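Can it clear a counter yet? (short answer: sort of)

November 13, 2019

Writing this on the train back from Gasdale so excuse the state of it. Notes all over my lap. Bullet version first for those of you who skip: arms are much better at picking things up than they were when I last did one of these. Still slow. Still bad at cloth. Dishes, no. Shop shelves, getting there. Laundry, ask me again in a few years.

Longer version.

Spent the morning at Stulden, where they've been working on what they call counter jobs. Meaning the little stuff. Fruit off the plate, plate to the sink, lid back on the jar, tea box back where the tea boxes live. Nothing heavy. Eyerusalem Birhane runs that side and she's allergic to big claims, which made for a good visit and a short list of quotes. Her line on the whole thing was "we're good at the parts people don't mind doing." I wrote that down twice.

The fruit is toy fruit, by the way. Pineapple, watermelon slice, banana, all on a blue plate. Several of you asked last time why labs always use toys and I never answered. Real bananas go soft and change every day, so if your grip fails in the afternoon you don't know if it was the software or the banana. Toy one stays put. The downside is obvious and Birhane said it before I could: toy is stiff, toy doesn't bruise, toy tells you very little about how hard you can squeeze a peach. They have a plan for real produce. They've had it since September. OK.

What I wanted to see was the boring part, and I got it. The arm goes over to a thing, stops, thinks, adjusts, stops again, closes. If it misses it backs off and has another go. You want to reach in and help. There's a kind of patience you need standing next to one of these that I don't have, I was fidgeting inside a minute. Picking up the banana took longer than eating one would.

But! It got it. And then it got it again with the plate turned, and again with the tea box shoved up close, which two years ago would have been the end of the demo. So that part is real. I'd like to be clear on that becuase I was pretty rude about a different arm in the spring and some of you took it as me being rude about all of them.

The numbers, such as they are. Stulden have logged 3381 tries at picking a single object off a kitchen counter. I asked for the success rate and got a long answer. It depends what you call a success, is the first bit. Picked up and put down in the right place without knocking anything else, that's the strict one, and they wouldn't give me the strict one to print. Fair enough, though you can draw your own conclusions. What they did let me print is a single run I stood and watched, 19 tries with the stuff moved between each, and 5 of them needed somebody to step in. I'd call that decent for a lab and hopeless for my kitchen.

Because think about it. If someone has to step in that often then someone has to be in the room. And if I'm in the room I'll just move the banana.

Tirta Manurung does the software there and had a different view, worth passing on. He thinks stepping in is fine as long as the machine asks for it properly. Like a new hire. Stops, says which thing it's stuck on, waits. What people can't stand is the one that carries on wrong. I think he's right about the shop floor and less right about home, but we ran out of time to argue it and he had a call.

Things I learned that I didn't know:

Cloth is still awful. A towel draped over an appliance is about the worst thing you can leave out. It has no fixed shape, it hides whatever's under it, and if you pull one bit the rest does something you didn't expect. They haven't got a towel job on the list at all. I said what about just leaving towels alone and was told that knowing it's a towel to be left alone is also a job.

Cords. Same problem, worse. Every kitchen has a loose one.

Shiny stuff. Steel reflects, the camera gets confused about where the surface is. Clear lids too, very bad. I'd assumed this was solved. It is not solved.

Wood on wood is annoying as well, a wooden tray up against a wooden board reads as one long thing if the light's flat. A person doesn't even notice.

And the big one: where does it go? Picking up is half a chore. The other half is knowing that the tea goes in that cupboard in that house, and the wooden spoon lives by the stove, and that somebody gets upset if you move the paper towels. Doaa Abou Zeid has been asking actual households about this and her notes are the best thing I read all month. People can't tell you where their stuff goes! They know it when it's wrong. One family had two different "right" places for the salt and had apparently been silently moving it back and forth for years. Try programming that.

I asked if I could share the notes. Not yet, she wants to strip the names out. When I get them you'll get them.

Shop floor then, quickly, as my stop's coming up.

Naciri have got an arm restocking one aisle overnight. One aisle, boxes only, nothing in bags. Reda Cherkaoui walked me along it by phone so I haven't seen it with my own eyes, keep that in mind. It works better than the kitchen stuff and the reasons are dull ones. Shelf doesn't move. Boxes have corners. Barcode tells you what it is. No kids, no towels, no toaster in the way. When it drops one it leaves it on the floor and flags it, and a person gets it in the morning. Cherkaoui says the night crew like it fine and would like it more if it did the bottom shelf, which it can't reach properly. The bottom shelf being of course the one that hurts everybodys back.

That keeps coming up. The machine does the waist-height, well-lit, square-cornered part and the human gets what's left, and what's left is the low stuff and the sticky stuff. I don't think anyone planned it that way. But if you're on a crew that's getting one of these, ask about the bottom shelf early. Before the floor plan is settled.

Price, since three of you will write in. Wouldn't say. Neither of them. Nokero put out a leaflet in September that promised a home arm "for less than a used car" and I rang them up to ask which used car. Amr Bennani was very nice about it and did not have an answer. No demo date either. I'm leaving Nokero off the list until there's something to look at, sorry to those who asked.

So where I've landed, for now:

Would I have one in a shop, overnight, boxes, with a person on shift? Yes I think so. Small shop probably can't make the money work but a mid-sized one might.

Would I have one in a kitchen? No. Not at that speed and not with someone standing by. A care setting might be different, and that's a proper question. If you can't lift your arm to the counter then slow is fine. Slow is a lot better than waiting for your daughter to get off work. Birhane brought that up herself and it was the only time all morning she sounded impatient. They don't have funding for it. They have funding for fruit.

Also noise, forgot noise. It's not loud. There's a whine when it moves and then nothing when it stops, and the stopping is what gets to you. I kept turning round to check on it. My guess is you get used to it like you get used to a fridge but a fridge isn't reaching over your cutting board.

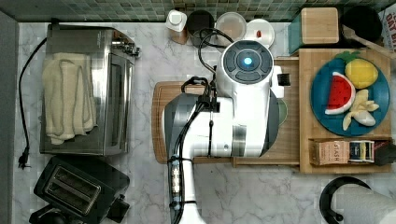

Next time: dishes. I've been promised a rack, a sponge and a machine that can tell a clean bowl from a dirty one, and I'll believe that last bit when I'm stood next to it. If anyone on the list has worked a dish pit and wants to come along and be unimpressed with me, reply to this one. Room for 2 more in the car. Corrections to the usual adress, and whoever sent the thing about the window washer, send it again please, I lost it.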